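11. Juni 2003, Färberei Holach

Indigoküpe Nr. 7, zweiter Ansatz. Küpe gestern Abend bei 24 Grad stehen gelassen, heute früh wenig Blume, Geruch schwach. pH nachgestellt, Deckel wieder drauf.

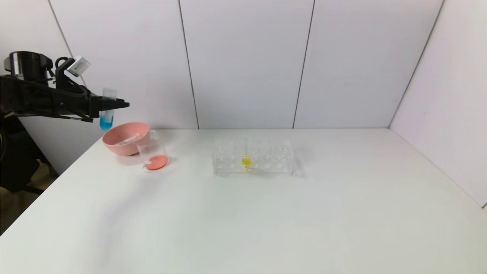 Wolle von Hestdale eingeweicht, 20 Stränge. Das Garn ist noch fettig, also zweimal mit Soda gewaschen. Erster Zug 7 Minuten, ungleichmäßig, vor allem an den Abbindungen. Stränge künftig lockerer binden.

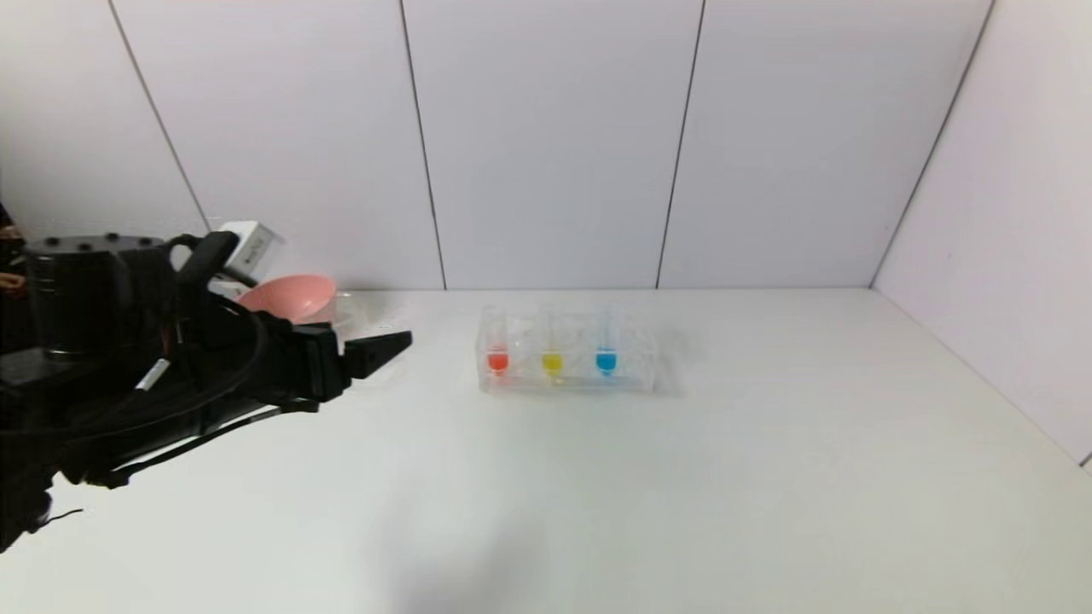 Edeltraud Plattner meint, die Küpe sei schlicht zu kalt, sie würde vor Juli gar nicht ohne Heizung färben und den zweiten Zug erst morgen machen.

Heizung also an. Leinen von Girnine bleibt bis dahin liegen, das nimmt ohnehin schlechter an.

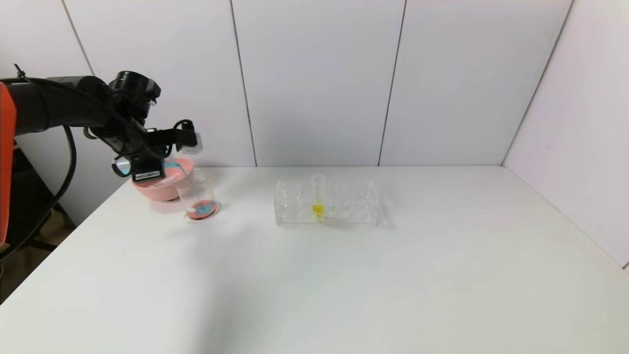

Rechnung Poon über 3.728 Gramm Pigment passt nicht zum Lieferschein, mit Siu-fong klären. Waage neu tarieren. Musterkarten für den ersten Zug fehlen noch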